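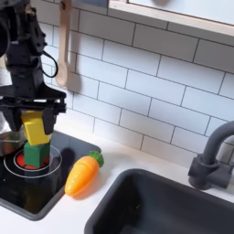

Photo: Ro-un Baek

Setting out a half-bond backsplash

The wall behind the counter at Brendmont measures 2,957 mm between the window return and the end panel. The tile is a plain white 150 x 75 with a 2 mm joint, so the horizontal module is 152 mm. I set it out on paper in January and got it wrong, and these are the corrected notes.

The usual instruction is to center the layout. With a joint on the centerline, the first course takes 18 whole tiles and leaves a cut of 109.5 mm at each end. That looks fine, and I stopped there. The second course is displaced by half a module. It takes 19 whole tiles and leaves 33.5 mm at each end. A snap cutter will not reliably take a strip that narrow off a glazed tile, and the slivers repeat up the wall in every other course.

Both courses have to be checked before either is accepted. Moving the whole layout 38 mm to the right, a quarter of a module, gives 147.5 mm at the left and 71.5 mm at the right. The next course is the mirror of that. Each course still has 18 whole tiles and the smallest piece anywhere is 71.5 mm, close to half a tile. Symmetry about the centerline is lost. I can't see it from the doorway, and I know where to look.

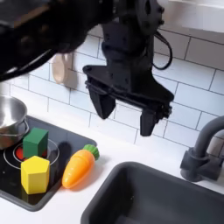
Vertical setting out

The vertical module is 77 mm. I left a 3 mm gap at the counter and filled it with silicone, as with any change of plane. Do not grout that joint. The counter moves with the cabinets and the wall doesn't.

The counter was out of level over its length, so the first course sits on a batten leveled with a laser, and the tiles below it were cut to fit afterward. Gervasio Acuña lent me the laser and pointed out that I had checked the batten for level but not for bow. It had bowed. I replaced it with a length of aluminum angle.

Grout color

I mixed sample boards in white and two grays. White grout hides small errors in joint width. Gray shows them, and it also shows the bond pattern clearly, which is the reason for using it.

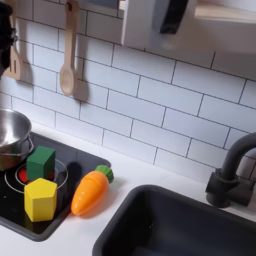

I went with the lighter gray. Cleaned off too early, it pulls out of the joint. Left too long, it needs a nylon pad and most of an evening. On my wall the first wipe came at 20 minutes, using a damp sponge worked diagonally to the joints, and the haze came off the next morning with a dry cloth. The outlet cutouts are still to be sealed.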